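Setting Up Your Fundraising Page on Troveo

Welcome, and thank you for taking this on! Your page is where friends and neighbors will give to the Drisard Fund, so take your time with it (a cup of coffee helps).

1. Sign in and choose Start a Page.
2. Type your group's code, 1823, and press Join.
3. Pick a page name people will know you by. Short ones fit best on a phone.
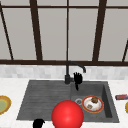
Window with dark brown framing.

4. Set your goal. Last November our Venlow group chose $896, and Thérèse Fraser still tells everyone how quickly it got going once she'd emailed her cousins.
5. Write a few lines about why you're giving your time. You can use up to 61 words, and plain ones are lovely.

Note: Your goal can be raised later, but it can't be lowered after the first gift comes in.

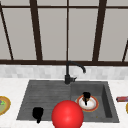 Sink in a white countertop, window behind.

6. Under Thank-You Notes, switch on Send Automatically, then add your own greeting.
7. Press Preview and read the whole page through once more, out loud if you like.

Caution: Please don't post a donor's name until they've said yes to it.

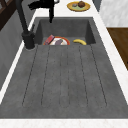 8. When you're happy with everything, press Publish and copy your link.
9. Send the link to Rosaire MacPherson, who adds new pages to the group list each evening at 7 p.m.

If your page isn't on the list by the next morning, go back to step 2 and check the code.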